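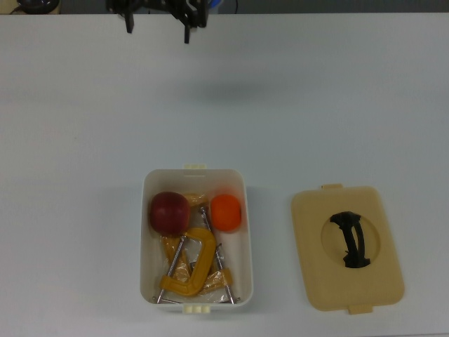
How often does a gripper need looking after?

Every morning, for a few minutes, and then properly once every 41 working days, which is the pattern Skidura has settled on for its bench cell and is now sharing with anyone who runs a similar one.

24 Jul 2019

SKIDURA PUBLISHES ITS FULL CARE ROUTINE FOR THE BRIEM BENCH CELL

Skidura has today released the complete set-up and care notes for Briem, the single-arm cell it runs at its Mendis workshop. The notes are free to read and copy, and they cover the whole job: setting the arm up over its table, checking the two fingers of the gripper, keeping the work surface fit for the cameras, and putting things right when a pick starts to go wrong.

We are delighted to get these out of the door! They began as a page of scribbles taped beside the controller in March and have grown into a proper booklet, with every step tried on our own cell before it went in.

Briem handles mixed everyday goods, fruit and hand tools among them, in and out of shallow plastic boxes. That mixture is hard on a gripper. A round apple wants a gentle, even squeeze, a steel clamp has weight all at one end, and thin plastic bags slide, crackle and throw back light in ways that can puzzle a camera. Fingers that are even slightly out of line will often cope with one of these and make a mess of the next.

The daily check

The morning check takes 5 minutes. With the arm parked above the table and the drive locked off, the operator wipes both fingers with a dry lint-free cloth, looks along the inside faces for nicks, and wiggles each finger by hand to feel for play. The drive is then unlocked and the gripper is opened and closed at low speed. Both fingers should start moving together. If one lags, the cell stays off until the linkage has been looked at.

Then comes the table. Ours is white, and we like it that way because the cameras find the edges of things more easily against it, but a white top shows every smear. A damp cloth followed by a dry one is all it needs. We gave up on spray polish early on after the shine upset the depth readings for most of a morning.

The longer service

The 41-day service is a bench job for 2 people and fits comfortably into an afternoon. The gripper comes off the wrist, the finger bolts are checked for tightness, the pivots are cleaned and lightly greased, and the cable is followed by hand from the wrist back to the base to feel for stiff spots. Worn finger pads are changed as a pair, even if only one looks tired.

Once the gripper is back on, the cell has to be told where its fingers are again. This was the part of the booklet that took us longest to write, and it is the part we are proudest of. The touch-off routine uses a plain metal block and the four corners of the table, and it needs no special tools. Our operators now get through it without having to ring the software desk, to the great joy of the software desk.

Tested on a real workload

Before publishing, we ran Briem on the new routine for 2224 picks and wrote down every stoppage along with what cured it. Those records make up the last chapter. Some are very small (a lid left where the arm wanted to set something down, a cable tie with a long tail) and we have kept them in, as they are just the sort of thing that stops a cell at ten to five.

The chapter is sorted by what the operator notices first, such as a squeak, a dropped item or a finger that closes late, so there is no need to know the name of the fault before looking it up.

Skoltix, which supplies our finger pads, read the sections on wear and sent back a thick bundle of comments. Nearly all of them went in, including a much better way of getting old pads off without scratching the metal beneath.

Getting a copy

The booklet can be had by post or as a file from the Mendis workshop, and we would love to hear from people running other arms and other grippers. Corrections are very welcome. A second edition is already under way and will add a section on changing the wrist cable, with drawings.

Contact: Skidura press desk, Mendis workshop | © 2019 Skidura | Back to top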